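Club night talk, Lomgate Soaring Club, Sep 5, 2023
Speaker: Maarja Avotiņš
Title: Thermals I Have Missed

Wait for the coffee line to clear. Kanako has the lights.

Open with the February flight. 279 launches in my logbook by then and I still turned the wrong way out of the first decent lift of the day. Pause for Kenta to laugh, he was in the back seat.

Point one: which wing came up? Turn toward it. Everybody in the room knows this. Everybody in the room was also circling in sink last weekend, I have the traces. (Don't name Lucinda. She will name herself.)

Point two: patience. I wait two or three seconds after the first bump before rolling in. On the February flight I waited long enough to fly out the other side and admire it from there.

Show the barogram. Entered at 2,095 feet, left at a good deal less. Let them look at it. Do not defend it. 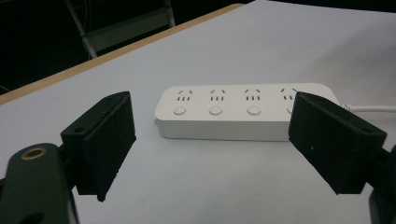
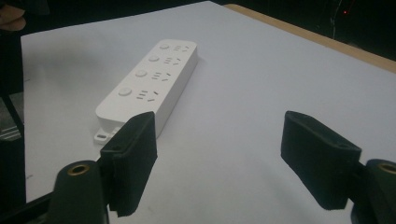
Point three: bank angle. Most of us think we are at 40 degrees and we are at 25. Ask for a show of hands on who has checked. Kenta and I checked with tape on the canopy, and I was at 19. Nineteen! I have seen steeper wheelchair ramps.

Steeper means a bit more speed, so say that clearly for the new students. Yaw string straight, nose steady on the horizon, then worry about the vario. Also look out. Say look out twice.

Point four: leaving. If the climb has dropped to half of what it was, go. I once hung on to a dying thermal over the Nutsugah quarry for 37 minutes out of pure loyalty. Wanda went past me underneath and came home above me.

Skip the slide on polar curves if it's after nine. If it's before nine, skip it anyway unless someone asks.

Questions. Someone will want to know about the big ridge day. Send them to Wanda.

Remind people: gliders back in the hangar with the canopy covers ON, and the tow sheet needs a signature you can read.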